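Journal > Issue 2 > Articles > Sorting cells and bench work

Print this article | E-mail this article

4.2 Changes to the sorting task

Before the two-armed cell was brought in, small returned parts at the Skustport depot were sorted by hand at a long bench. Each worker emptied a tray, separated the contents by kind and carried the full baskets to the packing line. A shift dealt with 3000 items on a normal day, and almost all of the recorded complaints concerned wrists and eyes. The work was dull, but it allowed talk, and workers set their own pace within the hour.

The cell took over the picking. What remained for the staff was spreading the items on the table, swapping baskets and dealing with whatever the arms left behind. We logged 300 such interventions in May. Most were short. The longer ones involved items that had caught on one another, and these were passed to the bench team at Bukska, where hand sorting continued.

Workers described the new role as watching -- a word that came up in all 3 group interviews. Two of the groups linked it to tiredness late in the shift, mainly on Friday. Pay grades were not altered, although the task list on which they rest no longer matched the work.

The layout of the table also affected who was called on. Soft bands and similar loops lay among the baskets that were meant to receive them (Figure 2), and staff with long bench experience were asked to judge whether a tangle should be pulled apart or left to the arms. This skill did not appear in the training plan.

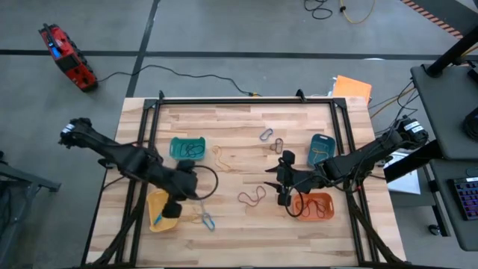

L. Obeidat
Research Fellow, Work and Technology Group

Figure 2. Sorting table with two arms, plastic baskets and loose bands.

Responsibility for stoppages was less clear. The written procedure named the shift lead, but in practice the nearest worker acted first and reported later. At the Wunon site the same procedure was followed more closely -- there the shift lead's desk stood beside the cell. We return to this difference in Section 5.

Related articles
Hand sorting and wrist strain in small depots
Who stops the machine? Shift leads and shared cells
Task lists and pay grades after automation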